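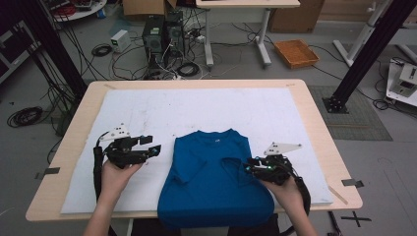

Blue T-shirt on the folding table, one sleeve in.

Ticket 483
Subject: White residue on dark and bright loads, machine stops before final spin
Site: Stenville Laundry
Equipment: Planari front loader, rear drain, with Slanina auto-doser
Opened by: Hugo Picard
Assigned to: Matěj Oravec, Bindcombe Laundry Service
Opened: March 29, 2026
Status: Closed, see last entry

Problem as reported (Hugo)

We wash staff uniforms and T-shirts for a couple of local businesses and do service wash for the public. The front loader nearest the back door has started leaving a white film on coloured cotton. It shows on navy, black and bright blue. You can't see it on towels but they feel stiff. The film brushes off when the cloth is dry and comes back after the next wash.

Separate issue, or maybe the same one: every few loads the machine stops with water still in the drum, before the last spin. The display says DRAIN SLOW. If I press cancel, wait for the door and start a rinse and spin, it finishes. The other machine uses the same detergent and is fine.

Already tried:
Cleaned the soap drawer.
Changed to a fresh drum of detergent.
Ran an empty hot wash.
Turned the doser down one step. Film got a bit better, smell got worse, so I put it back.

Reply (Matěj)

Thanks Hugo. I'd treat them as one fault until we know otherwise. If the machine can't get rid of the wash water properly, the rinse starts with dirty, soapy water left in the sump and you end up rinsing in weak detergent. Turning the doser down hides that a little. Please leave it on the original setting while we test or we won't know what we're looking at.

Could you send me the following:
Which program you use for the coloured loads.
Whether DRAIN SLOW comes up on big loads, small loads or both.
How high the drain hose goes before it drops into the standpipe.
The drain time from the service menu. Hold the temperature and start keys together with the door shut and nothing running, then scroll to LAST DRAIN.

Don't open the pump filter yet. If there's water in the drum it'll all come out on the floor, and I'd like the drain reading before anything is disturbed.

Reply (Hugo)

Program is Coloured Cotton Warm with one extra rinse. DRAIN SLOW happens on both but more on full loads. Hose goes up to the top of the laundry tub and over, then down into the standpipe. It has been like that since the plumber moved the tub in August.

LAST DRAIN says 89 seconds.

Reply (Matěj)

89 seconds is too long for that model on a warm wash. The controller gives it a second go and then puts up the message, and that's what you're seeing. The ones that don't trip the message are probably only just getting under the limit.

The things that slow a drain on this machine, in the order I'd check them:

Standpipe partly blocked. Run the other machine's drain into it, or tip a bucket down, and watch whether it backs up.
Hose kinked or squashed behind the tub.
Hose pushed too far down the standpipe so there's no air gap. It can siphon or it can choke, depending on the water level below.
Lint or a coin in the pump filter.
Worn pump.

Please do the first three before the filter. They're free and they don't wet the floor.

Reply (Hugo)

Bucket went straight down, no backing up. Hose isn't kinked that I can see but I can't get a hand right down behind the tub. The end was a long way down the standpipe. I pulled it up so it only goes in a short way and clipped it.

Ran a full coloured load. No message this time. LAST DRAIN is lower but the film is still there. I had the shirts out on the table in daylight and it's mostly around the shoulder seams and inside the hems.

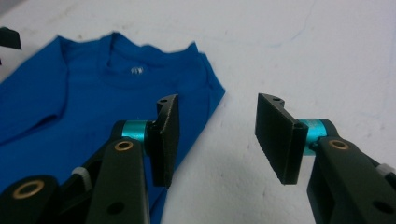 Blue tee spread out, front side up.

Reply (Matěj)

Good, so the hose end was part of it. Film at the seams and hems makes sense. Those are the thick spots and they hold rinse water longest.

Next is the filter. Steps for that machine:

Drain fully using program 2, Spin Only, with the drum empty.
Turn the machine off at the wall.
Put a low tray under the flap at the bottom right and have old towels ready.
Pull the small black hose out first and let it run until it stops. Plug it again.
Turn the filter cap slowly anticlockwise. Stop and wait if water comes quickly.
Clear the filter and look into the housing with a torch. The impeller should turn in little jerks when you push it with a pencil. If it spins freely or not at all, tell me.
Wipe the seal before you put the cap back. Lint under the seal will drip.

Take note of what comes out. If it's lint, that's normal. If it's grey paste, that's undissolved powder and fabric softener and it points back to dosing.

Reply (Hugo)

Grey paste, a lot of it, and a bra wire. Impeller turns in jerks. Cap back on, no drip. Did one load of towels and one of dark uniforms. No message. Film is better, still not right. I'd say it's gone from the flat parts and stayed in the seams.

We use liquid though, not powder, so I don't know where the paste comes from.

Reply (Matěj)

Liquid will do it too if softener meets it undiluted. They clot together. Is the Slanina running detergent and softener through the same line into the drawer, or separate lines?

Also please check your water hardness. The council website usually has it for your suburb, or the chemical supplier will give you a test strip. Hard water with too little detergent leaves its own white film, which looks much the same as soap left behind. There's a quick way to tell them apart at the bench. Put a drop of white vinegar on a filmed patch you don't mind marking. If it's mineral, it'll go. If it stays slick and you get a few bubbles when you rub it with water, it's detergent. Use a rag or something from your own stock and not a customer's garment.

Reply (Hugo)

Separate lines but they both go into the drawer through a Y piece someone fitted before we took over the lease. So they do meet. Strip says the water is soft. Vinegar did nothing. Rubbed with water it went slippery.

Reply (Matěj)

That settles it for me. Soft water, so you need less detergent than the factory setting, and the Y piece is letting the softener sit against the detergent between loads. The paste goes through the drawer into the tub and some of it never rinses out.

What I'd like done:

Take out the Y piece and run the softener line to its own port. It's the one with the flower symbol on the back of the drawer housing. If it has a blanking plug, keep the plug.
Flush both lines with warm water until they run clear.
Set detergent down two steps. You tried one step before with the old blockage in place, so that result doesn't tell us much.
Run an empty hot wash with no chemicals, and then another one. Look through the glass at the last rinse. If there are suds, run it again.

I can send someone for the line work if you don't want to do it. It isn't hard but the clamps on those barbs are stiff and it's easy to split the tube.

Reply (Hugo)

Did it myself. Split the tube, cut the end off and did it again. There's enough slack. Suds on the first empty wash, hardly any on the second, none on the third.

How should I check the next few loads? I don't want to hand back shirts that look all right under our lights and then show white in the sun. We've had one customer already who noticed before we did.
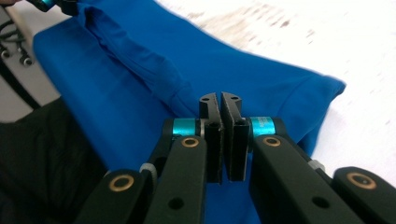

Detergent film is easiest to find on a garment that's been handled a bit, so check before you fold and not after. Take one dark or bright item from each load once it's out of the dryer. Cotton in a strong colour is best, something like that royal blue, and let it lie crumpled on the white surface for a minute so the cloth bunches up. Any loose film will sit pale along the raised folds when you look across them from the side, and what falls off you can feel as grit if you wipe the surface with a dark cloth. Then turn a hem inside out and rub the seam with a damp thumb. If it goes slippery, the load needs another rinse. Do that for a week of normal work and write down the load size and the drain reading each time. — Matěj

Reply (Hugo)

Week's results. No DRAIN SLOW at all. Drain readings all well under the old one and close to each other. Checked a garment from each coloured load and found film on one, which was my fault, I'd packed the drum right to the top. Ran it again with half taken out and it came up clean.

Towels are softer as well. The smell that turned up when I first lowered the doser hasn't come back.

One question. The service menu has a line that says CYC SINCE FLT and it's still counting. Do I need to reset it now I've cleaned the filter?

Reply (Matěj)

Yes, go to that line and hold start until it shows zero. It only counts cycles since someone last told it the filter was cleaned. It doesn't know whether anyone cleaned it. With your lint load I'd do the filter monthly and flush the doser lines at the same time.

For overfull loads, leave a hand's width above the dry clothes. The extra rinse can stay on for coloureds if you like, but with the doser where it is you could try going without it on lightly soiled T-shirts and see how the seams feel. It would save you a fair bit of water.

Work done, for the record:
Drain hose raised in standpipe and clipped.
Pump filter cleared, impeller checked, seal wiped.
Y piece removed, softener moved to its own port.
Both doser lines flushed, detergent down two steps.
Filter counter reset by customer.

Not done: hose run behind the tub was never sighted. If DRAIN SLOW comes back, move the tub and look there first.

Reply (Hugo)

Counter reset. I'll get the plumber to look behind the tub when he's next here for the hot water. Happy to close.

Closed by Matěj Oravec. No parts supplied, no site visit, no charge.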